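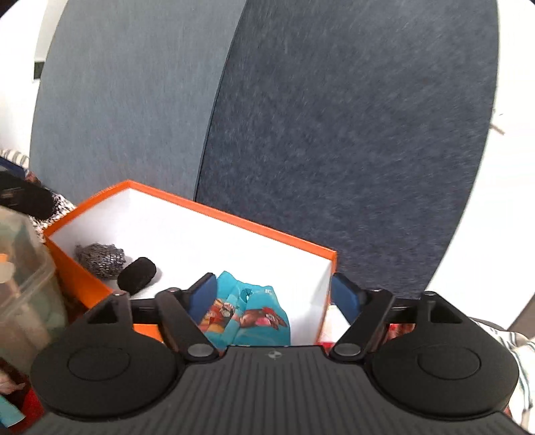
An orange box with a white lining, one of the sorting boxes at the Prudton swap room. Inside are a steel-wool scrubber, a foam microphone windscreen and a printed plastic bag.

Odds and ends boxes go out Friday at Prudton

April 16, 2010

PRUDTON - Doors open at 4 today for the spring swap at the Pellel building on Vanddale Road. Free to get in, bring something, take something. Runs til 30 minutes past the last bell at the school, then again tomorrow morning.

New this time: the odds and ends boxes. Small stuff that never fit on the tables in October, kitchen scrubbers, bags, bits of audio gear, gets sorted into open boxes you can dig through. Organizers say the small things got lost under coats last fall and a lot of it went home with the people who brought it.

Limit is two items per person from the boxes, no limit on the clothing racks. Larger pieces, chairs, lamps and so on, need a tag from the front desk before they leave the building.

Anything with a plug has to be dropped off before 2 so it can be checked. No mattresses, no car seats, no paint. Batteries go in the bucket by the side door, not in the boxes please.

The Huttunen bakery next door is selling coffee and rolls during the swap, with part of the money going to the heating bill. Goal is $100, last year came up short.

Parking behind the building is closed for pipe work, use the lot accross the street. Leftovers can be picked up Monday until noon, after that they go to the county thrift store.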